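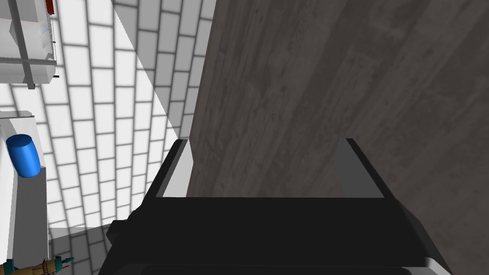
Pince parallèle noire, doigts écartés, vue de dessus et de l'arrière (rendu de synthèse).

Adapter un modèle d'extraction de termes à un domaine métier : réentraîner ou enrichir le lexique ?

Kumiko Kaneko
Bonjour à tous,
Je reprends un projet de classification de rapports de maintenance. La chaîne actuelle repose sur Tasta pour l'annotation linguistique (lemmes, catégories, dépendances), puis sur un extracteur d'entités développé en interne. Le corpus annoté compte 275 rapports en français, rédigés par des techniciens, avec beaucoup d'abréviations, peu de ponctuation et des références de pièces accolées aux mots.

Le modèle générique repère bien les dates et les lieux. Sur les noms de composants, le rappel est de 34 %, la précision reste correcte. Le client demande une version adaptée à son vocabulaire et fournit un glossaire exporté de Grestis, au format CSV, avec une colonne de synonymes remplie de façon irrégulière.

J'hésite entre deux voies :
- réentraîner l'extracteur sur les 275 rapports ;
- garder le modèle tel quel et ajouter une couche lexicale construite à partir du glossaire.

Le traitement tourne la nuit sur une machine sans GPU. Les délais ne permettent pas de tester les deux à fond. Quelle approche retenir en premier ?

piltin_dev
La couche lexicale d'abord. Précision correcte et rappel faible sur une seule classe, c'est le profil habituel d'un vocabulaire absent des données d'entraînement.

Ordre de travail que j'appliquerais :
1. Normaliser le texte avant l'annotation. Séparer les références de pièces des mots (une expression régulière suffit en général), développer les abréviations fréquentes, conserver une table de correspondance des positions pour revenir au texte source.
2. Nettoyer le glossaire. Supprimer les entrées de moins de trois caractères, dédoublonner après lemmatisation, éclater la colonne de synonymes en lignes distinctes.
3. Faire la recherche sur les lemmes et non sur les formes. Attention aux participes : « monté » et « serré » sont lemmatisés différemment selon la catégorie attribuée, et le texte sans ponctuation trompe l'étiqueteur.
4. En cas de chevauchement, garder la séquence la plus longue.

Mettez de côté 40 rapports avant de commencer et n'y touchez plus jusqu'à l'évaluation. Si vous complétez le glossaire en lisant ces rapports, le rappel mesuré ne vaut plus rien. Vérifiez aussi qu'ils ne viennent pas tous du même atelier, les habitudes de rédaction varient beaucoup d'un site à l'autre.

Le réentraînement peut venir ensuite, avec la sortie du lexique comme trait supplémentaire. Sur un corpus de cette taille, la validation croisée donne des écarts importants entre plis, donc publier l'écart-type avec la moyenne.

Mathis_R
on a eu le même souci avec Kuroda, on a tout réentraîné et ça marchait mieux. par contre on avait beaucoup plus de textes. regarde aussi l'encodage du CSV, chez nous les accents étaient cassés et la moitié des termes ne matchaient pas

Kumiko Kaneko
Merci. L'encodage était effectivement en cause pour une partie : l'export est en Windows-1252 et le script le lisait en UTF-8 en ignorant les erreurs. Après correction, 200 entrées supplémentaires sont chargées. Je passe à la normalisation des références et je garde le réentraînement pour le lot suivant, prévu en juillet.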